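Homecraft Corner > Storage and Tidying > Small bottles in cups, does anyone else do it this way?

Page 1 of 1

fernhill_pat
Posted 15th May, 09:14
Posts: 1035

I've been sorting out the craft things again and have got as far as the small bottles. I have a drawer of them: inks, glass paint, a couple of glues. They roll every time the drawer opens and I'm tired of it.

The plan is to use plastic cups at the back of the worktable, one cup for each sort of thing. Pink for dark colours, green for light colours, blue for glue and varnish. I didn't want to buy a rack. I priced the Zaltmont one and it takes up half the table, and the holes are too wide for anything I own.

Cups went out first so I could see how much table they would take.
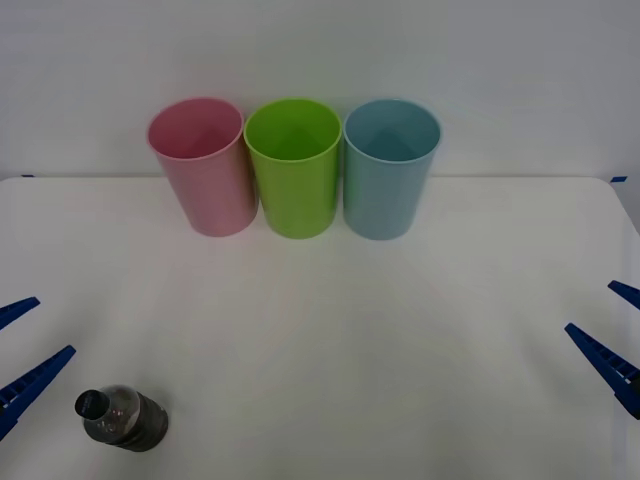

Three cups at the back, one bottle still lying down.

My question is whether to keep them against the wall or bring them forward. Also whether the cups want something in the bottom. The table is white and I'd like it to stay that way.

tub_and_lid
Posted 09:40
Posts: 212

Against the wall. If they're at the front you will catch them with your sleeve.

I'd put a folded piece of kitchen roll in each one. It takes up any drips and you can see at a glance if something is leaking.

Marrowfat
Posted 10:02
Posts: 3000

I don't agree with cups at all for this. They're wider at the top than at the bottom, so with one small bottle in there it leans over, and with several they jam together and you pull out two when you want one. I used cups for a year and went back to a shallow tray with sides. Everything lies flat with the labels up.

Sorting by colour of cup also only works if you remember what the colours mean. Write it on.

fernhill_pat
Posted 10:11

They lie flat in the drawer now and that is the problem. I take the point about writing on the cups.

Marrowfat
Posted 10:15

They roll in the drawer because the drawer is too big for them. Put a divider in it. Mine is cut from a cereal box and cost nothing.

quaysider
Posted 10:37
Posts: 88

Depends what's in the bottles. Anything that settles is better stood up with the cap at the top. I had one on its side all winter and found in January that it had crept out round the thread and glued the cap on. Had to throw the lot away.

For thin inks I don't think it matters as long as the cap is tight.

tub_and_lid
Posted 10:52

Agree with quaysider. Stand them up. I keep 20 bottles across four old mugs and I've never had one leak. Mugs are heavier than plastic cups as well, so they don't go over if you knock the table.

fernhill_pat
Posted 11:30

I have mugs but I want them for tea.

I'm going with standing up. Dark bottle in the pink cup, as per the plan. The cap comes up far enough to get hold of, which was the other thing I wanted to know. I thought the small ones might disappear down inside. 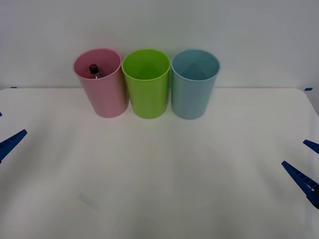
Dark cap showing in the pink cup, green next to it, blue on the right.

quaysider
Posted 11:44

That looks fine. Does the pink one lean a bit or is it me?

fernhill_pat
Posted 11:49

It does lean slightly, to the left. I haven't looked at the base yet. I'll swap it if it bothers me once there's more weight in it.

Marrowfat
Posted 12:05

One bottle in a cup is no test. Put eight in and then try to get the third one out with wet hands.

And with the caps uppermost all you see is caps. If you have more than one black cap you'll be lifting each of them to find the right one. In a tray you read the label and pick it up.

tub_and_lid
Posted 12:20

Dab of the colour on the top of the cap. Sorted.

Marrowfat
Posted 12:26

Doesn't work for varnish.

tub_and_lid
Posted 12:31

Then put a V on it.

oddsandends_lyn
Posted 13:18
Posts: 18

Hello, fairly new here. I do it with cups too but I have them stood in a shoebox lid so the whole row moves in one go. When I need the table for cutting out I lift the lid off to the shelf and it's clear. Two strips of double-sided tape under each cup keeps them still.

The cups will crack in the end if they're thin ones. Mine started to split down the side after a couple of years.

fernhill_pat
Posted 13:40

The lid is a good idea, thank you. I do cut out on that table, so they'd have to move anyway. I'll look for one long enough for three cups.

So far: kitchen roll in the bottom, a letter on the front of each cup, a dab on the caps. I'm not doing the tray, Marrowfat, but I might put a divider in the drawer for the pens.

Marrowfat
Posted 13:52

Measure the drawer first. I cut mine 2cm short and had to start again.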